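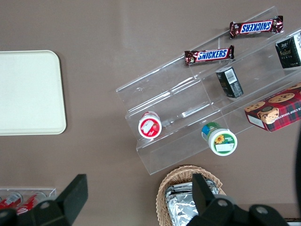
Progress report: shelf-handling cell, Flomham workshop
Prepared by Kulsoom Jadoon for Leonilde Falcão, Curodden program office
2025-01-25

1. Status

The cell is running again after the gripper rebuild. The arm, controller and wrist camera are unchanged from the previous report. The gripper has new finger plates, new fasteners and a revised calibration procedure. Spending is within the maintenance line. One item, the wrist cable, is behind schedule and is covered in section 5.

2. Gripper

The fault reported in the last period was a slow loss of parallelism between the two fingers. With the gripper closed on a gauge block, the tips met before the rear of the plates did, and the gap got worse over a shift. Ryan Oakley stripped the gripper and found that the bolts at the base of the right finger had lost preload. The left finger was within tolerance, but its plate had a worn edge where it had been touching the table on low approaches.

Both plates were replaced. The bolts were cleaned, refitted with medium-strength threadlocker and torqued in two passes, and a paint line was put on the mounting block on the arm side so that any movement shows up during the morning check. The old plates have been kept, bagged and labeled with the date of removal.

The rebuild took 17 hours of technician time, including the calibration described below. The estimate had been lower. Most of the overrun went on one seized bolt, which had to be drilled out and the hole cleaned up by hand.

3. Wrist camera

Removing the fingers disturbs the camera bracket slightly, so the hand-eye calibration was redone from scratch. Alfie Bainbridge ran the routine twice. The first result was rejected because the bracket had been tightened with the cable under tension. The second was accepted and is the one now loaded on the controller.

Both fingers are in view at the bottom of the camera image at the working height. The mask that removes them from the detection step was drawn for the old plates and has been redrawn for the new ones. Until that was done, the software was marking part of the left finger as an obstacle and refusing valid approaches.

4. Workspace

The table layout is the mixed-snack arrangement agreed with the program office. The main fixture is the clear acrylic tiered rack, set diagonally, with Snickers bars on the upper tiers and small round cups on their sides on the lowest one. The cream tray is on the left and the wicker basket, with foil-wrapped items in it, is at the near side.

Clear acrylic remains the hardest material for us. The step edges show only as thin pale lines against the brown tabletop, and the depth data on them is poor. We no longer ask the vision software to find the rack. Its position is taught by touching off three points with a probe held in the gripper, and the taught position is stored with the layout file. This adds a step whenever the rack is moved — but it has ended the light contacts between the fingertips and the front of the tiers.

The cups are approached from above with a reduced opening. The plaid cookie box extends past the edge of the lowest tier, and the right finger has to clear it when working on that side. A keep-out volume has been added for this, sized for the box as placed.

5. Check results and open items

After the rebuild we ran 245 pick attempts without changing any settings. Of these, 16 failed. Most failures were on the foil-wrapped items, where the surface reflections upset the grasp point. We consider the remainder to be ordinary slips. No failure was traced to finger alignment, and the gauge block check at the end of the run was within limits.

Open items:

Wrist cable. The outer jacket is chafed where it passes the last joint. It is electrically sound and has been sleeved. The replacement was ordered from Dauda and has not shipped. Barry Mottram is following this up.

Left-finger table contact. The minimum height has been raised by 2 mm in the motion limits. This protects the plate but makes flat items on the table harder to pick. We would like to try a chamfered plate before changing the limit back.

Lighting. Reflections from the foil and the rack could be reduced with a diffuser over the table. Clinudness has quoted for one. The quote is attached to the purchasing request and is not included in the current budget.

6. Maintenance routine

The morning check now consists of the following, in order: paint lines on the finger bolts, gauge block closure, cable sleeve, camera bracket by hand, one touch-off on the rack. Results go in the cell log with the initials of whoever did the check. Finger bolts are re-torqued monthly, the first time in February.

7. Request

We ask for approval to buy one spare pair of finger plates and a full fastener set, so that the next rebuild does not wait on parts. Oakley has the part numbers. A decision before the February re-torque would let us fit the work into the same stoppage.

Last updated: see report date

We use cookies to keep you signed in and to remember your display settings. Accept | Manage settings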